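Flornuslow Workshop Notes
Home > Tips > Small Arms and Bench Robots

House rules for a robot arm in a home shop

I've had a little two-finger arm going in my shop since December, and I run a practice version of it on the computer before I let the real one near anything I like. A few of you wrote in after my last page asking what rules I follow. I'm no safety inspector (please read the manual that came with yours, and believe it over me!), but these are the habits that stuck.

Keep people out of reach. I put tape on the floor at full stretch plus a good step back, and when the power is on, I stay outside the tape. My sister's dog does not respect tape, so the door gets shut too.

Put the stop button where your hand already goes. Mine used to be behind the monitor, next to the glue, and I had to lean across the arm's path to hit it – terrible idea. Now it hangs on the front of the bench. Press it once before every session, on purpose, and make sure everything quits moving.

Start slow. The first pass of any new program goes at the lowest speed, fingers open, nothing to pick up. I do two slow passes before I turn it up, even if the first looks perfect. I got cocky with a Kurkico bin once and spent the evening gluing it back together.

Come in with the fingers wide. If you have a frame, a bin or a rack close by, open the gripper well clear of it and check both fingers separately. Folks watch the one on the open side and forget the one next to the furniture! A view from the hand is great for this, but it squashes distance, so I never trust it alone for how near something is. Switch to a side view before you move in.

Move the bin, then teach it again. Even a small nudge counts. I draw pencil marks at the corners of anything that has to stay put, and if it's off the marks, I redo the pick points.

Write it down. My Ndlovu log sheet is just a clipboard page: program number, speed, what I changed, what went wrong. Program 2,868 was fine and 3,430 was the one that needed its approach raised, and I'd never remember that without the clipboard. I give the log 15 minutes at the end, with a cup of tea.

Power off before you tidy. Paused is still on. I don't reach in to grab a dropped screw until the switch is off and the arm has settled. Same goes for wiping the finger pads, which I do with a barely damp rag and no cleaner.

And don't skip the practice run on the screen just because the job is small. I've caught more silly mistakes there than anywhere else in the shop, and a bump in the simulator costs you nothing but a little pride.

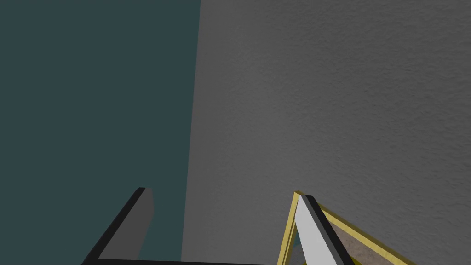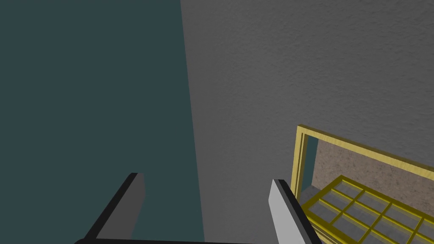 Simulator views: gripper open, yellow frame close by the right finger

Filed under: Workshop Safety

Next time I'll go through how I label cables, including the Clendidby clips a reader told me to try. If you have a rule of your own that I've missed, send it along and I'll add it to the page.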